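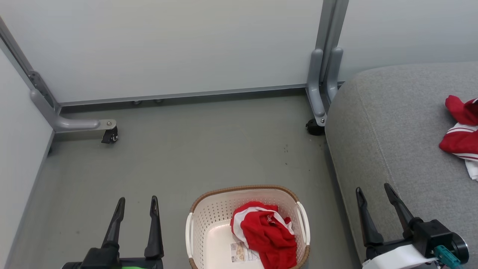 Ticket 9: skip booked for Rastcombe, delivered to somewhere that isn't

Opened by: customer, through the booking form
Product: Tivero online booking, domestic clearance
Status: closed, reopened, closed

Reported problem
Customer booked a mini skip for a house clearance. Confirmation email says Rastcombe. Driver's sheet says Vilodness. Skip is now in Vilodness, outside a house whose owner didn't order it but has begun filling it with enthusiasm.

07:40 Rang the customer. She has moved a sofa, a wardrobe and a dead chest freezer on to her front lawn in readiness and would like us to know that it's raining.

07:55 Checked the booking. Address correct, postcode correct. Tivero shows a green tick beside both, so it's very pleased with itself.

08:10 Checked the driver's sheet. The address line has been filled from the last saved booking on the same account. The customer's sister used that account in April for a skip in Vilodness. Tivero keeps the old drop point unless you press "Update drop point", a grey button on a grey background at the foot of page 7.

08:25 Pressed the button. Sheet still says Vilodness.

08:30 Pressed it again, harder. Same.

09:05 Zuccaro support suggest clearing the browser history. Did so. I'm now logged out of everything, including the rota.

09:40 Deleted the saved drop point by hand and made the booking again from scratch. Sheet prints Rastcombe. Sent a second skip from the yard.

11:15 Second skip delivered. Customer reports it's on the drive, level, and blocking her car. Closed.

11:50 Reopened. Tivero has charged her for both skips, plus 14 days' hire on the one she's never met. Refunded the Vilodness skip and the extra hire.

12:20 Vilodness householder rang to ask when we're collecting, as it's full. Offered him the normal rate. He thought it was from the council. He'll pay 100 pounds and keep quiet about the mattress, which I've asked him to take back out.

Workaround until Zuccaro send a fix
Delete any saved drop point before taking a repeat booking. Read the driver's sheet, and ignore the tick. If the two towns disagree, ring the yard before the lorry leaves.

Closed 12:45. Freezer needs a separate collection, see ticket 14.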